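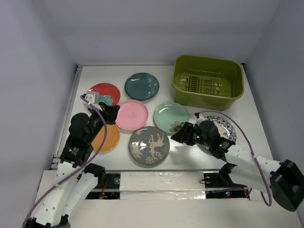 Seven plates, one basket: the table at Dranholm.

Last updated: August 18, 2020

The invitation said that doors opened at ten, and by ten past there was a queue for the coffee and none at all for the robots. Dranholm holds its open day in the old seed merchant's on the Clutthorpe road, a building with fine high windows and one lavatory. I had come to see the future of washing up. I was given a sticker with my name spelt wrong and told to follow the yellow tape.

The yellow tape led to a room with folding chairs and a white table with pale walls on three sides. Over it hung a pair of robot arms, or rather they leaned in from the front, like two people trying to read the same menu. The job for the morning was tidying plates into a green plastic basket. That was all of it. My nephew can do this, though he has to be asked up to 47 times.

Tobiloba Olatunji runs the demonstrations, and has the patience of a man who has explained the same thing to several hundred people holding biscuits. A plate, he told us, is a rotten thing to ask a machine to pick up. It lies flat. It shines. It has no handle, and if you pinch it badly at the rim it skates away from you. "You've all done it with a wet one," he said, and we all looked at our shoes.

Nor had he made life easy for himself. I had expected plain white crockery of the sort you get in a works canteen. The plates on the table seemed to have come from seven different aunts. There was a pink one, a red one with a turquoise flower, and a dark grey one with a cream deer on it, antlers and all, which from the arms' side of the table was standing on its head. One was woven, or looked it. Olatunji said the muddle was deliberate. Train on one pattern and the system gets very good at that pattern and goes to pieces when it meets a deer.

Then the run began, and the room went quiet in the way rooms do for a conjuror or a man on a ladder. The left arm considered the pink plate. It considered it for some time. A woman behind me whispered "go on", and it went on, got its fingers to the edge, tipped the plate up and carried it across to the basket with great ceremony. There was applause. I clapped too, and I would like it noted that I have never once been clapped for this at home.

The second plate took longer and the third was dropped, from no great height, with a clack that made the front row jump. Olatunji wrote something down. He writes down all the drops. The lab did 3728 plate pick-ups between January and the open day, and he could talk about the bad ones like a fisherman. The glossy plates are the worst, he reckons, as the lights leave bright patches on the glaze and the cameras don't care for them.

Somebody asked when we could buy one. Somebody always does. A gentleman from Saavedra, who supplied the software that plans the arms' movements and had been hoping to talk about it, said that it was early days. Pressed on the matter, he said it was very early days. The woman behind me wanted to know if it did pans.

After lunch (egg sandwiches, decent) there was a talk in the loading bay by Alenetti, the catering firm that is paying for part of the work. They run kitchens in 11 hospitals and would like the trays cleared at night without anyone having to be there at three in the morning. It was the most sensible thing I heard all day and had the smallest audience. The plates had started up again next door and people kept slipping out to watch.

I slipped out as well. The afternoon run went better. The whole table was cleared in 31 minutes, red plate last, and the basket was lifted down by a young technician who set everything back out again for the next lot of visitors, which took her well under a minute. She gave the deer a quarter turn as she put it down. Olatunji saw her do it and groaned.

The next open day is in January. The lavatory, I was assured, is being looked into.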